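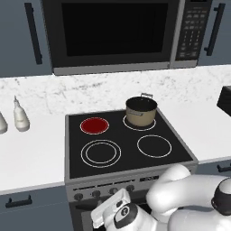 3.2 Cell setup. The Losix simulation cell models one arm on a fixed base in front of an electric range, and its configuration was frozen on September 26, 2020 before any trials were logged. Joint limits and link masses come from the Dustorau calibration file, which was last revised in May. Knob rotation is a hinge joint with viscous friction; burner state is a function of knob angle and is written back to the renderer, so that a switched-on element is drawn as a solid red disk inside its ring, as at the rear left of the cooktop. The finger pads use a softer contact model than the links – the stiffer default produced jitter at the knob rim.

Figure 4. Range cell, Losix build.

3.3 Maintenance of the cell. Drift in the base transform was the most frequent fault. A check script moves the arm to 5 reference poses after every 150 episodes and compares the fingertip position with stored values. If the error exceeds 2 mm, the base frame is refitted and the affected episodes are rerun. Collision meshes are regenerated with the Courtois decomposition tool whenever a fixture is replaced. Meshes left over from an earlier fixture caused contacts with no visible source – these were found by drawing the collision layer over the rendered one.

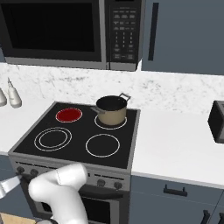
How is a knob joint restored after it has been pushed past its stop? The joint is set to its zero angle with the arm retracted, the burner state is cleared, and the solver is stepped until the residual velocity falls below threshold. The episode is then marked void. The same procedure is used in the Lolstead cell, where the stops are modeled as springs and the overshoot is smaller.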